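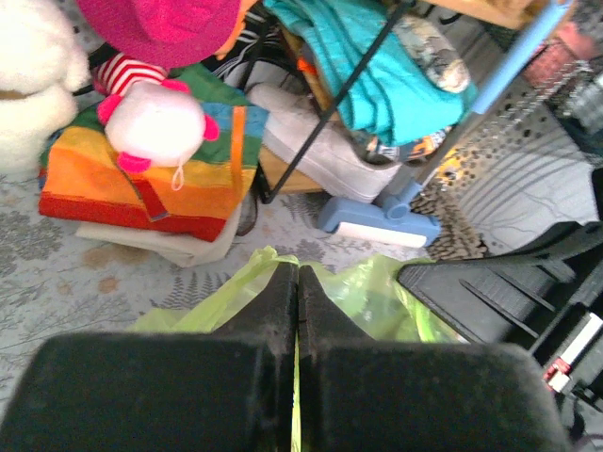
Green bag, crumpled.

Best way to store and reuse plastic shopping bags in a small kitchen?

Posted by underthesink, May 2023

Hi all! I moved into a very small apartment in Gemlow in February and I love it, but there are two drawers in the whole kitchen and one of them is completely full of plastic bags. They come from the corner store, the pharmacy, the takeout place on Alcantara Street (best dumplings I have ever had, by the way) and I can't bring myself to throw them out. I do use them! Bathroom trash, wet swimsuits, the cat litter. But I open the drawer and they puff up at me like bread dough, and half the time the one I pull out has a hole in it.

So I'd love to hear how other people do this. Do you fold them? Roll them? Stuff them in a tube? And how many is a sensible number to keep? I counted mine last night and stopped at 30 with plenty left in the drawer. I have my good cloth bags for the big shop, this is only for the ones that sneak in.

Also, is there any trick to telling which ones are worth saving before they go in the drawer? Thank you so much, this site got me through my whole sourdough phase so I have high hopes.

spoonrest

Oh I love this question! I went through exactly this and I'm a folder now, fully converted. It takes a little while to learn and then you can do it on the phone.

Lay the bag flat on the counter and smooth it from the bottom toward the handles so the air goes out. Tuck the side creases back in the way they were when the bag was new. Fold it in half the long way, then in half again, so you have a long strip. Now start at the bottom and fold the corner up into a triangle, then flip the triangle over and over up the strip, like folding a paper football in school. When you get to the handles, tuck them into the pocket of the triangle. You end up with a little flat packet that holds itself shut!

I keep mine in an old tea tin on the shelf over the stove (well, next to the stove, over it was too warm). It holds a surprising number, and when the tin is full I stop saving. That was the big change for me, having a container with a lid. The drawer always had room for one more.

Don't do what I used to do, which was grab each bag in the middle and tie it. The knot pulls so tight that you stretch the plastic getting it open again, and then it's no good for anything with liquid in it.

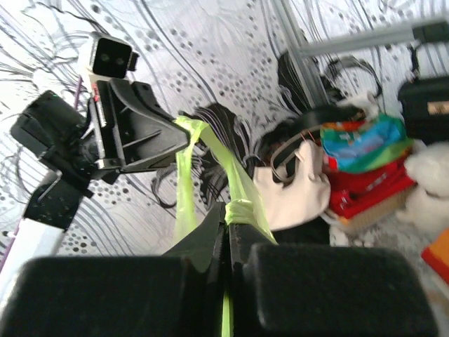 Lime-green plastic, twisted into a knot and stretched thin.

If you have a bag that's already knotted, push the tail back into the knot a little at a time while you twist the tail tight, so it gets skinnier and stiffer. That works on tied produce bags too. Long fingernails help. Mine are terrible and I still manage.

For checking for holes, I blow into the bag and squeeze the top shut. A good one stays round. A bad one sighs at you. My kids think this is the funniest thing I do.

gravyboat11

stuff them in a tube. folding is for people with time lol. Filten makes a fabric one with elastic at both ends, hangs on a hook inside the cabinet door, bags go in the top and come out the bottom. I've had mine forever. you can make the same thing out of a pant leg

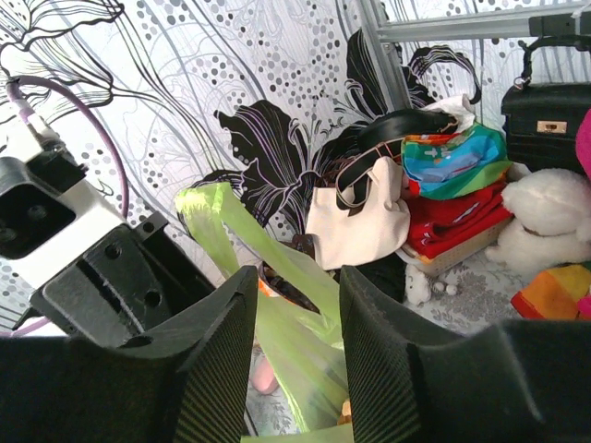 Can I put plastic bags in the curbside recycling bin with everything else?

Most curbside programs don't want them, as the film wraps around the sorting equipment. Look for a store drop-off bin by the entrance of a larger supermarket, and make sure the bags are clean and dry when they go in.

rosemary_and_rye

Both of the above are great and I do a bit of each! Tube for the everyday ones, folded for the ones that live in my coat pockets and the glove box. I wanted to add something on the sorting part of your post.

When I unpack, I look at the handles first. The handles go before anything else does. If they've been carrying cans or a jug of milk they get long and stringy, and a bag like that goes straight to trash can duty. Don't trust it with a jar of anything. I learned this on the Sidik footbridge with a full jar of pickles and a long way down to the creek.

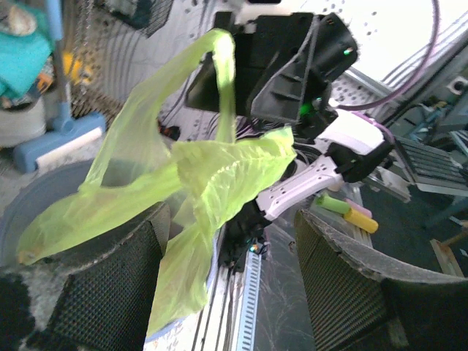 Green bag with one looped handle pulled up into a long, twisted strip.

Second thing, smell them! Anything that held fish or onions gets used that same day or goes out. One bag can turn the whole drawer, and then your cat gets interested, and then you have bags all over the floor.

On how many to keep, I settled on 11. It sounds silly but it's what fits in my tube without the elastic popping open, and I have never once run out. If you go through more for litter, double it and see how you feel after a couple of weeks.

And please hang on to the really thin crinkly ones for mailing things. Stuffed loosely around a mug they're wonderful padding, much nicer to pick up after than those foam peanuts. I sent a whole set of ramekins across the country that way and every one arrived in one piece!

What's the name of the dumpling place? I'm over in Gemlow most Saturdays.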